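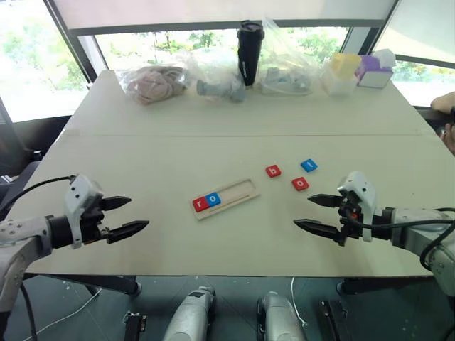 Tile test, two in the tray and three to go. Stock pointed fingers on both arms.

mlindqvist
So I finally put the Jallix fingers up against the Tondetti ones on letter tiles. Long pointed tips, and I love them for getting into the tray channel! Picking up off the bare tabletop is where I get grumpy (the tiles like to spin when one tip touches first). 43 tries per set so far. Anybody else running these on small stuff?

hovland_fan
Pointed is wrong for flat squares, sorry. I went to wide pads in November and never looked back.

mlindqvist
Wide pads won't fit next to a tile that's already in the tray though. I tried, and I knocked the neighbor out every time.

gunnelm
With Margit on this one. Did you check that both fingers close evenly? Mine were off after 1,000 cycles and it looked just like your spinning problem.

hovland_fan
OK, fair about the neighbor tile. I load mine from the open end so it never came up. Still think you'd do better with rubber on those tips.

mlindqvist
Checking the closing tonight, then rubber. Gunnel, which screws did you loosen first?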